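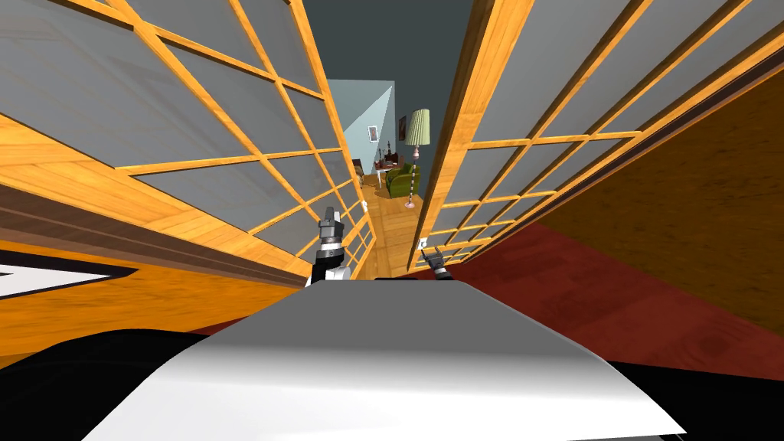
Both grippers up, heading for the far room in the simulator.

I've spent most of the winter driving a pretend robot through a pretend house, and I have an opinion about it: we test grippers in the wrong place. Everybody I know compares them over a table. You set out some blocks, you close the fingers, you write down a number. Heather Gillies and I did it that way for ages, and our spreadsheet has 144 rows to prove it. I wouldn't trust a single one to tell me which gripper to buy.

What I want to know is how the thing behaves on the way to the job. Can the arms get through a gap with the hands up where the camera can see them? Does a bulky wrist hide the handle you were aiming for? We had two candidates, the Tidia and the Ullia, and on the table the Tidia won by a mile. Then Isla Munro loaded both into the house model and told us to go down the hallway – just that, no picking up anything – and I changed my mind in over 12 runs of pure embarrassment. 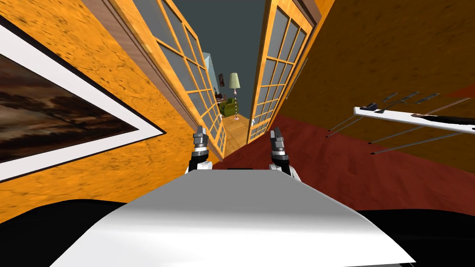 The Tidia is a lovely piece of design, but it's long, and long is a pain anywhere with doors. I kept having to fold the arms in, drive a bit, unfold, look, and fold again. The Ullia is shorter and a little dumb, and I could simply drive. Heather says I'm grading my own bad driving, and she has a point (she clipped things 4 times, I clipped them 5 times as often). But whoever ends up using this robot will drive like me, not like Heather!

The other thing I'd argue for is leaving the camera where it really goes. Araceli Palacios likes a nice floating view from up near the ceiling, and sure, it's easier. You also learn nothing from it.
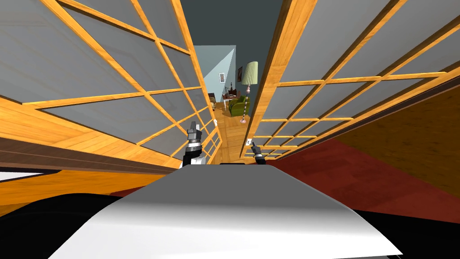
I know the complaint about simulators, that contact is fake and friction is a guess. Fine, I agree, and I wouldn't pick finger pads this way. Reach and sight lines are plain geometry, though, and a rendered house handles those well enough for me. The real arms don't get here until April anyway, and I'd like to have the argument over with by then. Heather still wants the Tidia.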